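Week 6: Comparing hand-held grippers

Bring your lab notebook and closed-toe shoes on Monday. We start in the big room straight away and do the talking part afterward, so please read this handout first. I have been looking forward to this session all term!

**What we are comparing**

There are two sets of hand-held grippers this week, the Kodader pair and the Plesudum pair. You carry one in each hand, you do an ordinary task with them, and the cube on each gripper lets the cameras work out where your hands are. Later we feed those recordings to the Hulelance controller and see how well an arm can follow the same paths. Today is only about the front half of that chain: the jaws, the handles, the cubes and the cables.

The two pairs open to the same width, but they feel very different. The Kodader has a stiff trigger and a short travel, so you know exactly when you have closed on something. The Plesudum is soft all the way through, and most people squeeze too hard with it for the first ten minutes (I still do). Try both before you decide which you like. Last year's class split right down the middle, and the arguments were great.

**Warm-up**

1. Hold the grippers at waist height, open and close each one five times, and watch the plot on the laptop. The line should come back to zero. If it doesn't, re-zero before you go on.
2. Turn each cube slowly through a full circle at the wrist. Look for gaps in the track. A gap almost always means your own sleeve or forearm got between the markers and the camera.
3. Walk the length of the room with both cables attached. Learn where they swing.

**The seat task**

Pick up the small lidded cup, carry it to the folding chair, set it on the seat, let go, and pick it up again. One run is one pick and one place. It sounds like nothing, and it is a lovely test. The cup is light and smooth, the seat is padded and gives a little, and the backrest gets in your way if you come in from the wrong side. A hard tabletop forgives a sloppy release. A soft seat won't.

Do it standing first, then with a step into it. Stepping changes everything, because your arm is now riding on your whole body and the small corrections you make without thinking show up in the data as a fine wobble. The wobble is real motion, so leave it in. We'll filter it in Week 7 and you will want the raw version for comparison.

Settings for all runs:

| Item | Value |
|---|---|
| Grip samples kept per run | 2000 |
| Smoothing window for the plot | 256 samples |
| Minimum hold before release | 300 ms |
| Maximum pause between runs | 500 ms |

Yes, the pause is short. Keep moving and let the logger cut the runs apart. If it merges two of them, mark it in the notebook and carry on.

**What to write down**

For each gripper, note how the cup sat in the jaws (high, low, tilted), whether you had to look at the jaws to close them, and how your wrist felt at the end of the set. The last one matters more than students expect. A tired wrist drops, the cube tips away from the camera, and the track gets noisy well before you feel clumsy.

Also note any slip, even a tiny one. The Angelovski pads have a bit more grab than the standard ones, and I'd love to know if you can see that in the grip trace or only feel it. Swap pads halfway through your set and keep everything else the same.

Plots are due before the next session, one per gripper, same axes on both.

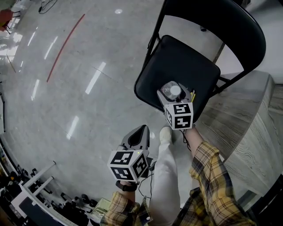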